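October 14, 2021

Morning pages, except it's almost four in the afternoon and I'm on my second pot of tea. I missed the last two entries and I'm not going to try to catch up on them, so whoever reads this (hi, Mom) will have to live with the gap.

The novel

I hit 3000 words yesterday! That's the most I've done in one sitting since June, and I did it with the neighbor's dog going off the whole time. The plan was 2000 and then soup, but Mundstead got interesting all of a sudden. Mundstead is the town, in case I haven't said. It used to be called Lavgate, then I moved the ferry landing to the other side of the river and the old name sounded wrong, so now Lavgate is just the street where the widow has her shop. I keep typing the wrong one. There's going to be an awful afternoon of fixing that, and I know me, I'll miss a couple.

The widow is the trouble. She was supposed to sell the boat in chapter 5 and leave, and she won't go. I wrote her a perfectly good goodbye and then she came back in for her gloves and stayed another four pages, talking to the ferryman about eels. I love the eels. I have no idea what they're doing in the book.

Khalil Rawashdeh from the Thursday group (that's what we call it, we meet whenever people can) read the first half and sent back a page and a half of notes. He's kind about it, but he's right that the brother shows up way too late. He also wants to know who has the key to the boathouse, and I went hunting back through everything and found out that I gave it to three different people. So that's a mess. I've decided it's the ferryman. Probably the ferryman.

I had a little sulk over the notes and then I cut about 300 words from the opening, all weather, and it reads so much better that I'm annoyed. Good fog, too – I pasted it into the scraps file in case somebody in a later chapter needs fog.

Still haven't figured out the auction scene. The shop has to be emptied out and sold off in boxes, all those odds and ends nobody would buy one at a time, and I want the reader to feel like they could put a hand in and root around. My draft just says "a box of assorted items," very thrilling.
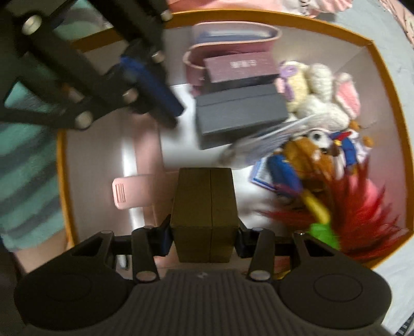 Other things

Finished the Jastach notebook, the green one, and started a new one with slightly thicker paper. My pen likes it. The old one goes on the shelf with the others, where I'll never look anything up in it.

Walked down to Doãn for noodles at lunch and read over the brother's letter while I waited. Two lines of it are good. I wrote them again on the back of the receipt so I'd have them, then left the receipt under the bowl, so – well, I mostly remember them.

Tonight: the key, the brother, laundry. I told Khalil he'd have the new chapter before the group meets, and I still need to call Mom back about the quilt.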